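自动化设备导论 第5讲讲义
机械臂工位的采购与预算
授课:Mortimer Doucet
2021年10月13日

一、先定任务,再看报价

上一讲留的作业里,不少同学直接从机械臂型号写起。顺序应当反过来:先写清工位要抓什么、多重、多大、一班做多少件,然后才谈负载和臂展。任务说明写不满一页的,先不要询价。

二、预算分几块

本课把一个双臂工位的预算拆成本体、末端夹爪、台架与桌面、相机与线缆、控制计算机、安装调试、备件。初学者常漏掉后两项。以课程案例Turnis工位为例,总预算19万元,其中安装调试与备件合计5万元,超过四分之一。

夹爪单独列一行,不要并入本体。手指是易耗件,指尖形状又常随任务改动,首批订货时就应把备用手指写进合同。

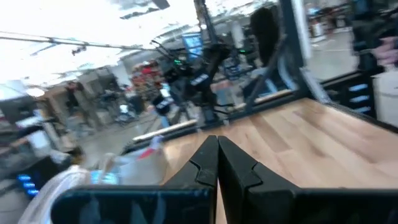

三、台架与场地

台架的费用不高,但交期容易拖。立柱和斜撑的尺寸要在下单前与桌面一起确认,否则到货后要重新开孔。场地方面需核对:供电回路、地面平整度、人员通道宽度、急停按钮的位置。两台臂共用一张桌子时,工作范围重叠的部分要画在平面图上,附在采购申请后面。

四、比较供应商

案例中收到三份报价。Zuker报价最低,不含培训,交期13周;Balon含培训和一年保修,交期11周;Marchetti可以分期付款,但夹爪接口为自有规格,以后换用别家夹爪需另购转接件。比较时应统一口径,把运费、税费、培训、软件授权都折进总价,再按五年使用期计算每年成本。

五、时间安排

若要求12月底前验收,按13周交期倒推,今天下单已经来不及。11周的方案刚好能到货,没有留出调试时间。遇到这种情况,可以和供应商谈分批交付,台架和控制计算机先到,本体后到。

验收标准要写进合同附件,包括重复定位精度、连续运行时长和夹爪开合次数。尾款在验收签字后支付。

作业:任选一个抓取任务,提交一页任务说明和一份预算表,注明每项报价的来源和有效期。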